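Prirnik Lab > Publications > Preprints > Section 4

4. Perception from the wrist view

The planner receives one wrist image per control step and returns a short sequence of gripper motions. We trained it on 2,000 teleoperated runs and held out 295 for testing. Household surfaces with strong natural patterns are the hard case: veins in stone produce edges that our earlier segmenter, Brustora, often took for object outlines. 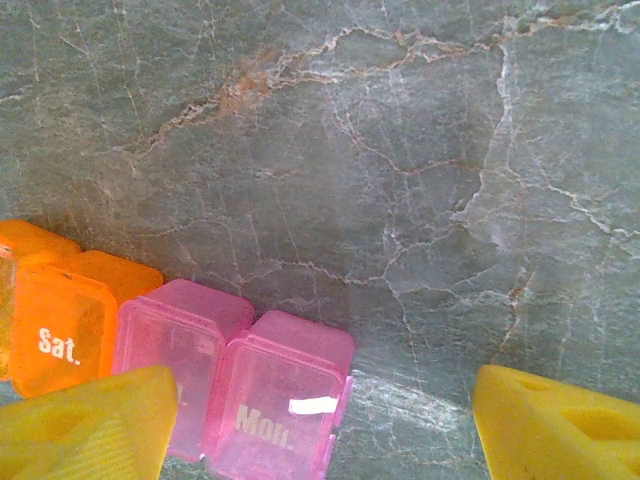
Manipulation Software Group, Prirnik Lab

Figure 4. Wrist views on veined marble: pill organizer compartments beside the fingers (first view) and a white ribbed ring held between them (second view).

Translucent lids add a second problem. Light passes through the plastic, so a color threshold tuned on opaque parts shifts from one compartment to the next. Printed labels such as "Sat." help to separate neighbors, but the fingers can cover them at close range. We therefore keep a short memory of labels read in earlier steps and match them to the current view by position.

For held objects the fingers serve as a fixed reference. A mask of the yellow region is computed once per session, and the grasp estimator, Fonuso, searches only the gap between the two halves. Ribbed surfaces give it a dense set of parallel edges, from which tilt is estimated by line fitting. On the test set the tilt estimate was accepted in 91 percent of steps. 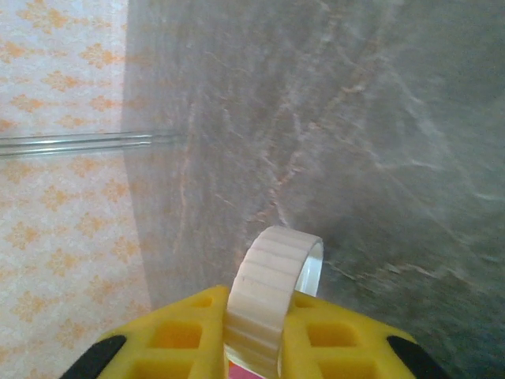 Malte Schmieder objected in review that a mask computed once per session will drift if the camera mount loosens, and asked that it be checked against the finger edges before every run. The check was added in June.

Related items
Label memory for close-range grasping
Grube: a log viewer for wrist cameras

Contact | Copyright Prirnik Lab | Back to top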